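The first time the jaws let go on me, I thought I'd sneezed on the trigger.

I'd come out to Garngate to spend a week with the crew at Soden, who teach robots to pick things up by having people do it first, with a gripper you hold in your fist like a barbecue tool. I was allowed to have a go. Phone cases, mostly! You squeeze, you lift, you turn it over, you put it down, and you do that until your forearm hums.

Somewhere on my second afternoon a case slid out and skittered off under the next bench. Then it happened to the bloke beside me. By smoko we'd lost three (one of them into somebody's tea) and Maximiliano Llorente, who runs the floor, had stopped laughing. 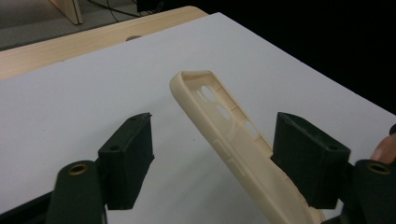 He had a theory about the screws. The finger pads are bolted on, and after 2000 or so squeezes a screw can back out by a hair, so the pad rocks when it ought to sit flat. You can't feel it through the handle. What you feel is a good firm grip, right up until you don't have one.

It sounds like small beer, a dropped bit of plastic. But every one of those grabs gets recorded, and a robot over at the Mellirton site learns from them, and that robot is a fair bit stronger than me. In February it flung a case clean past the guard at head height. No one was standing there, thank goodness, but Cifuentes, the outfit that owns the arm, shut the cell down for three days and wanted to know why.

So now there's a torque driver on a string at each bench, and you check your pads before you start and again after lunch. I forgot on my last day and got a very loud reminder from across the room.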